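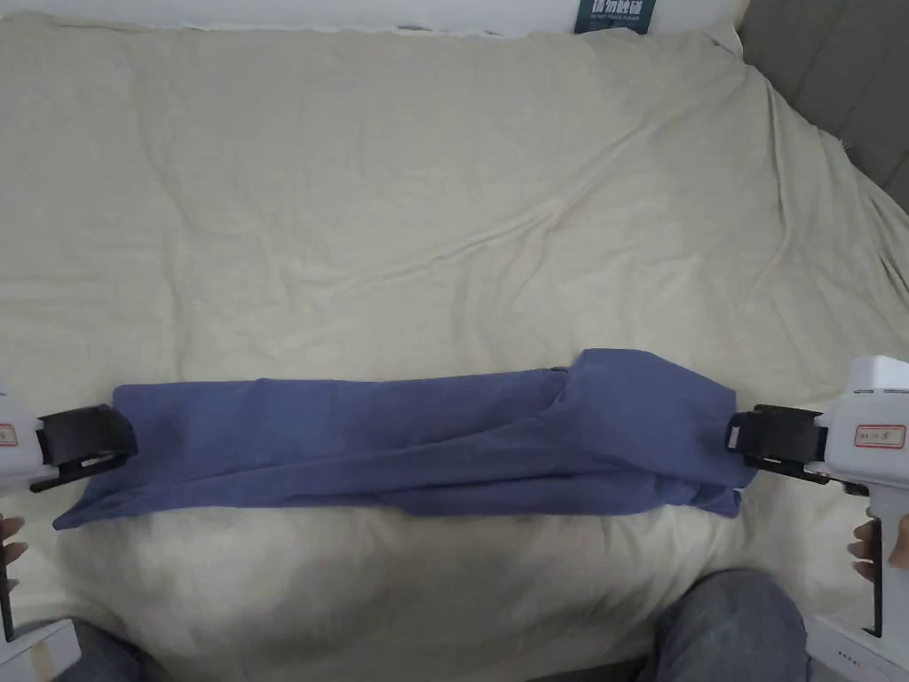 A blue garment folded lengthwise on a cream-colored duvet.

City Council Approves Outdoor Vending Permits for Downtown Blocks

Nov 20, 2002 - The City Council voted Tuesday's agenda item 2 into law at its regular session, creating a permit that will allow merchants on Abdelaziz Street to sell goods from the sidewalk directly in front of their storefronts. The ordinance takes effect in April.

Under the measure, a business holding a current city license may apply to the Office of the City Clerk for a seasonal permit at a cost of $490. Permit holders may place tables and racks against the building face between 9 a.m. and 8 p.m., provided that a clear walking path is kept open to the curb. Food and beverages are excluded and remain subject to existing county health rules.

The permit area covers the blocks between the Weltero Building and the municipal parking lot. Council Member Gaurav Tomar, who introduced the ordinance, said merchants had asked for such a provision since the street was repaved.

"Our downtown shops compete with stores that have far more floor space," Tomar said. "The sidewalk is wide enough to be shared, and the ordinance sets out how that is to be done."

Council Member Ankica Vlachou cast the only vote against the measure. She stated that the fee was too high for smaller shops and asked that staff return with a reduced rate for businesses with a single employee. The request was referred to the Finance Department.

Several merchants spoke during the public hearing. Golshifteh Ghasemi, owner of the clothing and linens shop Zemelia, supported the ordinance but asked that permit holders be allowed to use awnings in wet weather. City Planner Noemí Nava responded that awnings are covered by a separate section of the building code and that applications for them may be filed at any time. A written statement from the household goods store Ekoleo asked the city to add evening trash collection on the affected blocks.

In other business, the council accepted a bid of $2,904 for the replacement of street signs near the parking lot and approved the minutes of the previous session.

Permit applications will be available at the City Clerk's counter, 413 Abdelaziz Street, during regular office hours. Applicants must provide a copy of their business license, proof of liability insurance and a sketch showing the proposed location of all tables and racks. Questions may be directed to Deputy City Clerk Hooman Moradi.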